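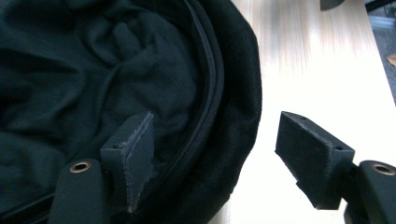
家事と店の雑用、機械はどこまでできるか

洗濯物をたたむ、袋を開ける、棚に戻す。人なら考えずに済ませる作業を、機械がどこまでできるようになったかを作業ごとにまとめたページです。ロボットの性能を競う記事ではありません。家庭の台所や居間、小さな店の売り場と裏方で毎日出てくる用事を取り上げ、どこが簡単でどこが難しいのかを短く書いています。

評価は「任せられる」「見ていれば任せられる」「まだ人がやる」の3段階です。基準は、途中で人が手を出さずに終わるかどうかです。かかった時間は参考程度に見ています。遅くても終わるなら、夜のうちにやらせておけばいいからです。

袋とかばん

口の開いた黒い布の袋
内側の布はしわになって沈み、折り目の間はほとんど黒い影になる。黒い布に黒いファスナーという組み合わせは、カメラに頼る機械には見分けにくい。縁は厚みがあって丸く、つまむならここが一番はっきりしている。
評価:見ていれば任せられる。

ファスナーの開け閉め
まっすぐなところは引けるようになってきた。問題は曲がるところで、引く向きを少しずつ変えないと布が寄って止まる。人は反対の手で布を張りながら引いている。片腕の機械にはその手がない。両腕の機械でも、張る力と引く力を合わせるのに苦労する。
評価:まだ人がやる。

中の物を取り出す
硬い箱が一つ入っているだけなら取れる。鍵やケーブルのような小物が底にあると、裏地ごとつまむことが多い。裏地をつまんだまま持ち上げ、袋が浮いてから気づく。気づけばまだいいほうで、気づかずに次の手順へ進む機械もある。
評価:まだ人がやる。

形の崩れた袋を立てる
中身が空の布袋は自分では立たない。人は口を持って軽く振り、底を広げてから置く。機械にこの振る動作をさせると、強すぎて倒すか、弱すぎて何も変わらないかのどちらかになりやすい。
評価:まだ人がやる。

洗濯

タオルをたたむ
四角くて厚みがあるので、布のなかでは楽な部類に入る。台の上に平らに広げてあれば、二つ折りを繰り返して終わる。洗濯かごから丸まったまま出てくると、角を探すところで時間がかかる。Indlowの卓上型は、広げる作業を人がやる前提で作られている。割り切った作りだが、使ってみるとそのほうが早く終わる。
評価:広げてあれば任せられる。

シャツをたたむ
袖があるだけで難しさが変わる。袖が身ごろの下に入っていると、見えている形からは表か裏かも決めにくい。ボタンの留め方もそろっていない。店のように同じ型の服が続く場所なら成績は上がる。
評価:見ていれば任せられる。

靴下をそろえる
色と長さで組にするところは問題ない。重ねて丸める最後の動作で崩れる。洗濯ばさみで留める方式に変えたら、最後まで通った。
評価:やり方を変えれば任せられる。

台所

食器を棚に戻す
同じ形の皿が続くうちは順調に進む。茶碗の上に小鉢、その横に湯のみという家庭の棚では、置き場所を決めるのに手間取る。重ねるときに音がするのも気になる。割れたことはなくても、横で聞いている人が落ち着かない。
評価:見ていれば任せられる。

テーブルを拭く
何も載っていない平らな面なら十分にきれいになる。乾いた汚れに力を足す判断は苦手で、一度なでて通り過ぎる。明るい木の天板に強い光が当たる時間帯は、表面が白く飛んで汚れが見えにくい。うちでは午後3時を過ぎると結果が悪くなるので、カーテンを引いてから動かすようにした。
評価:任せられる。ただし載っている物は先に人がどける。

ごみ袋の交換
袋を外すところまではいい。新しい袋の口を開くのが難しい。薄い膜が静電気でくっついていて、指先の平らな機械ではこすってもずれない。口を吸盤で引く方法はうまくいくが、そのために吸盤を付け替えるなら人がやったほうが早い。
評価:まだ人がやる。

店の仕事

棚の前出し
売り場の商品を手前にそろえる作業。箱物と缶は任せられる。柔らかい袋菓子は押すと倒れ、引くと隣がついてくる。Broltoraの通路用ロボットを閉店後の棚で使ったところ、597個のうち66個を人が直した。直したのはほとんどが袋物だった。缶の列には手を入れていない。
評価:箱と缶は任せられる。袋物は見ていれば任せられる。

返品のかばんの点検
中に忘れ物がないか見て、ファスナーを閉め、値札を付け直す。手順に書くと短いが、開ける、のぞく、探る、閉めるが全部入っている。のぞくところは照明を足せば機械でもできる。探るところはできない。内ポケットの奥は、見えなくても触れば分かるというのが人のやり方で、指先の感覚が要る。
評価:まだ人がやる。

段ボールをつぶす
テープを切るところだけ専用の道具にすれば、あとは押すだけで済む。濡れた箱や、中に緩衝材が残っている箱は止まる。Căpraruの裏方用の機械は、止まったら箱を横に出して次へ進む。朝に残りを片付ければいいので、これは店の人に評判がいい。
評価:任せられる。

検品と数え
並んでいる物を数えるのは人より正確になった。重なっている物、袋に入ったままの物は数えられない。結局、並べるのは人になる。
評価:並べてあれば任せられる。

道具について

つかむ側の指は、平らな2本指が多い。硬い物には向いているが、布は滑る。面に布や柔らかい素材を貼ると滑りにくくなり、その代わり使ううちにけば立ってくる。けば立った面は見た目が悪いだけでなく、つかめる力も変わるので、張り替えの時期を決めておくといい。Pullusicoの替えパッドは裏が両面テープで、張り替えに工具が要らない。強く引くとはがれるのが難点で、厚手のかばんには別の物を使っている。

もう一つは幅の問題。指が太いと、袋の縁と裏地の間に入らない。細くすると今度は硬い物を持ったときにたわむ。家の中には両方が混ざっているので、どちらかに寄せるともう片方が下手になる。

今のところの使い分け

家では、テーブル拭きとタオルたたみを任せています。店では、段ボールと缶の前出しです。かばんと薄い袋は人がやります。作業を丸ごと渡すより、準備だけ人がして途中から渡すほうが失敗が少なく、タオルも靴下もそれで落ち着きました。

黒い布については、照明の向きを変えて試しているところです。横から当てると折り目は出ますが、影も濃くなります。結果が変わったら、かばんの項目から書き直します。

評価は7月時点のもので、機械の更新があれば項目ごとに直します。取り上げてほしい作業があれば、作業の名前と、やりにくいと感じるところを添えてお知らせください。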